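Jesstead Youth Lacrosse Forum > Club and Travel > Is the Treridham showcase worth it for a 2023?

goalie_dad_gb
June 2021

My son is a 2023 goalie and we got the email for the Treridham showcase. The fee is 600 bucks before hotel, and the hotel is "stay to play," so we don't get to pick the cheap one with the waffle maker. He'd get 4 games, and since goalies split halves, that's really 2 games. Has anybody's kid gotten a real look there, or am I buying a very expensive reversible pinnie?

Gualtiero

ornella_f

We went in January, the indoor one. Well run, games started on time, decent refs. My daughter heard from two coaches afterward. Both had already heard from her, though, because she'd emailed them a month earlier with her schedule and jersey number. I think the emails did more than the weekend did.

crease_violation

It's a money grab. They're all money grabs. The coach list on the website has 20 schools on it and I saw maybe half of those shirts on the sideline, and a couple of the shirts were asleep.

gemma.marino

I coached a team there, so discount this as you like. The coaches were at the far fields, where the older group was playing. If you stood by the snack bar all day you'd have seen the snack bar.

crease_violation

The snack bar was the best part of the weekend and I stand by my scouting report.

goalie_dad_gb

OK, so say we go. What does he need to do beforehand? He's a rising junior who answers texts with one letter, so the idea of him writing to a college coach is exciting for all of us.

ornella_f

Short email, from him and not from you. They can tell. Name, grad year, position, club team, GPA, game times, link to film. My daughter kept a list of who she wrote to and who wrote back, on paper, at her desk, like it was 1985. It worked better than my spreadsheet, which I'm still a little sore about.

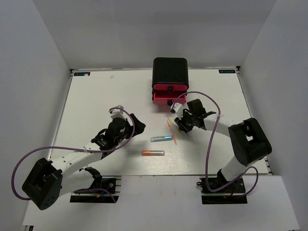
Also have him put his field numbers in the email once the schedule is final. It always changes the night before, so plan on sending it twice.

sandro_t

Going to disagree with most of this. For a goalie I'd skip the showcase and pay for one good prospect day at a school he'd really attend. He gets shot on all day and the staff has to watch, because they're the ones shooting.

gemma.marino

Fair for a kid who knows where he wants to go. Most 2023s I coach want to go "somewhere warm."

goalie_dad_gb

Mine wants to go somewhere with a good dining hall. I'm going to have him email three coaches this week, and if any of them say they'll be at Treridham, we'll go.

crease_violation

Get the breakfast burrito.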